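Search reviews, kits, parts... Go

Orley Two-Finger Gripper Kit, reviewed after a month on the bench

15 Apr 2019

I paid $1,696 for the Orley kit, shipping included, and I'd like to say up front that I have spent worse money on bicycles. For that you get a two-finger electric gripper, a mounting plate, a small wrist camera, a bag of screws and a booklet that was translated by someone in a hurry. You do not get the arm. The arm is your problem, and if you don't already own one you should close this page and go enjoy your savings.

Setup

The booklet promises 20 minutes. It took me an evening and part of the next morning, most of it spent on the mounting plate. The holes line up with my arm perfectly as long as you turn the plate the opposite way from the drawing. The cable is stiff and comes out of the body at an angle that makes sense to no wrist joint I have ever met. I ended up routing it in a wide loop with two hook-and-loop straps -- ugly, but it hasn't snagged since.

The software is better than I feared. It found the gripper on the first try, the open and close commands do what they say, and the force setting is a plain slider. At the low end it will hold a paper cup. At the high end it will stop holding a paper cup, in the sense that there is no longer a cup.

The fingers

They're fitted with flat black pads, and flat is the important word. Boxes, blocks, the sides of a drawer: lovely. Anything round has to be met square on or it rolls out with a sort of shrug. Karpenko sells shaped pads that bolt straight on, and I suspect Orley knows this and is relieved. I haven't bought them yet, mostly out of spite.

Grip strength is fine for household things. Speed is fine too, unless you are in a hurry, in which case you have hands.

The camera

I expected to hate it and I don't. Sitting at the wrist, it sees the fingers and whatever you are about to grab, so lining up a pick takes far less guessing than it did with my old camera on a tripod across the room. It doesn't care for shiny surfaces under a strong light. My pegboard has a bit of gloss to it, and up in one corner the glare bleaches the holes until they're hard to make out. Turn the lamp, or learn to live with it.

Hanging tools are what I bought the kit for, and they're a mean test. A little paint roller with a bent yellow handle gives you a fluffy end, a crank and a flat grip to choose from, and only the flat grip suits these pads. A trowel on a cord gives you a round wooden handle and a blade that points straight back at you.

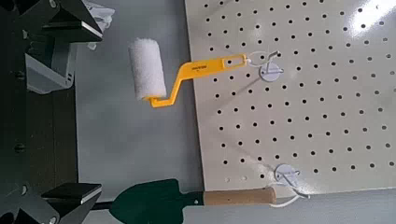 Against the Grarkstead

The obvious rival is the Grarkstead, which I borrowed for a weekend. It costs $1,459, has a softer cable and comes with a booklet you can read. It also has no camera, and its force setting has three steps where I wanted a slider. If you already have a camera you like, get the Grarkstead and spend the difference on pads.

Support

I wrote to Endham, the dealer, about the upside-down drawing. They answered the next day, agreed with me, and said a corrected booklet would be out in May. They did not say which May.

Verdict

Four out of five. I took off one star for the cable and would have taken half of another for the booklet, but the form only does whole ones. I'm keeping it.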